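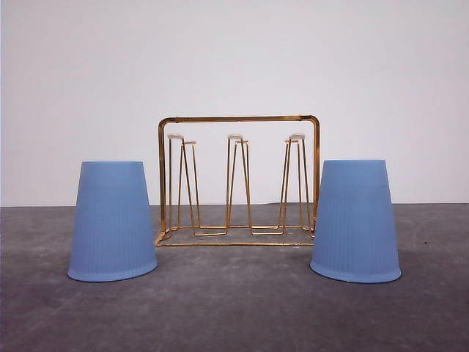

Naledi Buthelezi says the last person in this job lasted until they met the cup racks, and that whoever comes next should be told about the cup racks first. So, the cup racks.

Perkedo Home Goods is hiring a Drying & Draining Associate for our workroom on Cordeiro Street. Part-time, permanent after the trial period, immediate start preferred.

About the job

We sell things that hold other things while they drip. Dish racks, bottle trees, cutlery baskets, sink caddies, and the upright wire racks you hang your cups on upside down. They come to us from several suppliers, they go out to kitchens all over the state, and in between somebody has to set each model up, put cups on it, take the cups off again and decide whether they would want to live with it. That somebody is the vacancy.

You would be surprised how much can go wrong with a bent piece of wire. Holders lean. Bases rock. The little caps on the tips, which exist so that your cup does not get scratched on the inside, come loose and roll under the nearest heavy piece of furniture. A rack that behaves with a light plastic cup may take a dim view of a stoneware mug. You will find all this out for us before the customer does, and then you will write it down in sentences a supplier can understand without taking offense.

What you'll do on a normal day

Unpack new samples and put them together with the instructions provided, then again without them, because that is how customers do it.

Load and unload racks by hand using our house collection of cups, mugs and tumblers. The collection is not attractive. It was assembled over many years from people's second-best cupboards.

Check that every cup goes on straight, stays on, and comes off without taking the rack along for the ride.

Run the drip log. Cups are rinsed, hung, and looked at again at set times. It is every bit as exciting as it sounds, and we need it done properly.

Answer product questions passed along by the customer desk. A recent one read, in full, "does it fit cups." You would have written back kindly.

Keep the workroom tidy. Samples get put back on the shelf with their own label and not with a label that was nearby.

Current projects

The Flikside range is our main job through December. It is the metal end of the catalog, slim racks with upright holders, meant for small counters and people who own a shiny faucet and would like something to go with it. The question on the table is how wide a cup can be before it starts elbowing its neighbor. We have opinions. We would like measurements.

After that comes Pesitz, the folding line. It folds beautifully. We are working on the part where it unfolds.

Who we're looking for

Someone patient, with steady hands and a low threshold for wobble. If you straighten picture frames in other people's houses, please apply, and please mention it.

You do not need a degree. Experience in a store, a kitchen, a warehouse or a family with too many mugs is all useful. You should be able to write a clear paragraph, use a tape measure, and say "I don't think this one is good enough" to a room that has already ordered the boxes.

You should be comfortable standing, and also crouching. A fair amount of the checking is done down on the floor, which is the flattest surface we have. The tables were here when we moved in and each of them slopes its own way. We provide a kneeling pad. Bring your own knees.

Some lifting is involved. The heaviest carton in regular use weighs 43 pounds and there is a hand truck for it, which pulls to the left.

What we offer

A part-time schedule, mornings, finished by lunch unless a delivery is late. Paid vacation and sick time. A staff discount on everything in the catalog, which most of us stopped using once we owned one of each. Coffee, served in the test mugs, since they have to be washed anyway.

There is a trial period of 2 months. Naledi will show you the ropes and will sit down with you at the halfway point to talk about how it's going. She is fair, and she will have noticed the cap under the shelving unit.

How to apply

Send a résumé, one page if you can manage it, and a short note describing a household object that annoys you and what you would change about it. Please keep the note under 3000 characters. The last time we hired we did not set a limit, and one applicant's thoughts on colanders had chapters.

Mark your application "Reference 634" so it does not end up with the customer letters. Applications go to Naledi Buthelezi at the Perkedo workroom, by mail or dropped off in person before noon. If you drop it off, knock hard. If we like your note, we will invite you in for an hour, hand you a rack and some cups, and leave you to it for a while.

We reply to everyone, including the colander person, who is welcome to try again.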